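How to Build Your Own Index for a History Book

Posted 2020-06-22

I love a good company history, and I have a shelf full of them that are nearly impossible to look things up in. If you've ever spent an evening hunting for one paragraph you know you read, get a pencil. You can make your own index in a few sittings, and it's a lot more fun than it sounds!

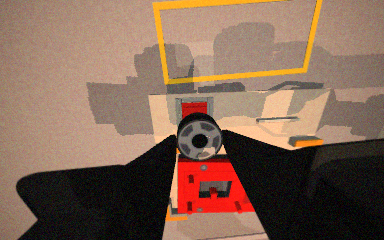

What you'll need

A pack of index cards (or a spreadsheet, see further down), a soft pencil, some thin sticky flags, and a book you care enough about to read twice. My running example is an old Vellow Press paperback on the Hotis Trading Company. It has 220 pages of text and an index that takes up less than one of them. The ship Mindano is on page after page of the middle chapters and isn't listed at all.

If the book belongs to a library, keep the pencil away from it and do everything on cards.

Step 1: Read a chapter straight through

Don't index on the first pass. You don't know yet which people and places are going to matter, and you'll end up with a card for every dinner guest in the prologue. Read the chapter the way you'd read anything else, then go back to the start of it.

I work a chapter at a time. Some people like to finish the whole book first, and that's fine for something short, but I forget too much.

Step 2: Mark the pages

On the second pass, put a light pencil tick in the margin next to anything you might want to find again. For a business history, I look for these:

Names of partners, managers and rivals
Ships, mills, offices and towns
Loans, bankruptcies, lawsuits and mergers
Laws and charters
Any table or map
Good stories

That last one never shows up in a professional index and it's the one I use most. My Hotis index has an entry that says "clerk, locked in warehouse overnight" and I have gone back to it so many times.

Step 3: Write one card per heading

Put the heading in the top left corner and the page numbers under it. Last name first for people. For firms, use the name the author uses most often, and make a second card that points to it from any other name. The Hotis company bought out a smaller firm called Wragg & Sons halfway through my book, and afterward the author just calls it "the northern office." So I have:

Wragg & Sons, 64, 66–71, 90
northern office, see also Wragg & Sons, 97, 112–115, 131

Write 66–71 if the discussion keeps going across those pages. Write 66, 68, 71 if the name only pops up here and there. It's a small habit and you'll be so glad of it later.

Keep the cards in alphabetical order as you go. A shoebox works, or a recipe box if you want to be fancy about it.

Step 4: Break up the long entries

Once a heading has more than six or seven page numbers, it stops being useful. Split it into subheadings. Here is how mine looked for the ship, before and after:

Mindano (ship), 38, 41, 45, 52, 58, 73, 80, 104

Mindano (ship)
 purchase of, 38, 41
 first voyage, 45
 insurance dispute, 52, 58, 73
 repairs, 80
 sale of, 104

Start each subheading with the word you'd look for. "Insurance dispute" beats "the long dispute over insurance" every time. I put subheadings in page order, since a history usually runs forward in time and you get a tiny outline of the story for free – but alphabetical is perfectly okay too. Pick one and stick with it through the book.

Step 5: Add your topic headings

Names are the easy part. Topics take a bit more thought. When you've done three or four chapters, lay out your cards and ask what the author keeps coming back to. In my case it was credit, weather, and family quarrels over who got to sign things. Each of those got its own heading, and I went back through the early chapters to catch what I'd missed.

Try to keep it to 18 topic headings or fewer for a normal-length paperback. Past that they start to overlap, and you'll find yourself wondering if a page belongs under "credit," "debt" or "banks." Choose one and add "see" cards for the others.

Step 6: Check a handful

Pull out ten cards at random and look up every page number on them. If you find more than one mistake, check another ten. Flipped digits are the usual trouble. I once had the sale of a ship listed a good sixty pages before they bought it.

Step 7: Type it up

Type the whole thing in two columns, in a small font, and print it. Fold the sheets and tuck them inside the back cover. Don't glue them, you will want to add things.

Using a spreadsheet instead

Make three columns: heading, subheading, page. Every mention gets its own row, and you sort at the end. My biggest one so far has 1,203 rows, and sorting it took a single click – wonderful! The catch is spelling. "Wragg & Sons" and "Wragg and Sons" will sort as two different firms, so scroll through once and tidy up before you print.

Put the edition and printing year at the top of the sheet. Page numbers can shift between the hardcover and the paperback.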